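Hard Water and the Shared Kitchen: What Changed in September
3 min read

The building's water supply was switched to the Erodo main in September. The new source is harder than the old one, and the difference shows first in equipment that heats water. The points below apply to every floor with a kitchen or a drinks station.

Hardness is the amount of dissolved calcium and magnesium in the water. When the water is heated, part of the calcium comes out of solution as carbonate and sticks to the nearest warm surface. A kettle element collects it fastest. Cold taps collect it slowly, mostly at the aerator, where drops dry between uses.

The two Cerkance boilers on the second and fourth floors now have inline filter cartridges. Each cartridge is rated for 2,000 liters. The display counts down from that figure and turns amber with 500 liters left. At amber, send a note to Facilities with the floor number. Do not reset the counter from the front panel - the reset clears the volume log, and the log is how replacement dates are set.

The De Luca coffee machines have a separate hardness setting in the service menu. All of them were moved up one step on the day of the changeover. The descaling prompt will therefore appear more often than it did over the summer. The cycle takes over 2 pots' worth of water, so empty the drip tray before starting and again at the halfway pause. Use the Drullik sachets kept in the drawer under each machine. Vinegar is not approved for these units. It attacks the seals in the pump head, and the smell stays in the lines.
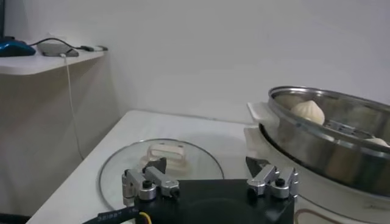 Clear glass lid with a thin metal rim.

Glassware shows the change as a white film. Film that wipes off with a cloth dipped in dilute citric acid is scale. Film that stays after that is usually etching, a permanent loss of material from the glass surface, and more rinse aid will not remove it. Glass lids should be dried by hand after washing, including the groove where the rim meets the glass, where water tends to collect.

Dishwasher salt has been raised to the setting marked for hard water. Please do not top up the salt with table salt, which contains anti-caking agents that block the resin bed. If a load comes out gritty, check that the salt cap is fully closed before reporting a fault.

Test strips are available from Ritu Shukla in Facilities. Dip for one second, shake once, and read the strip after a minute. Readings taken later than that run high.

Facilities Newsletter | Contact: Ritu Shukla, Facilities desk | © 2019 | Back to top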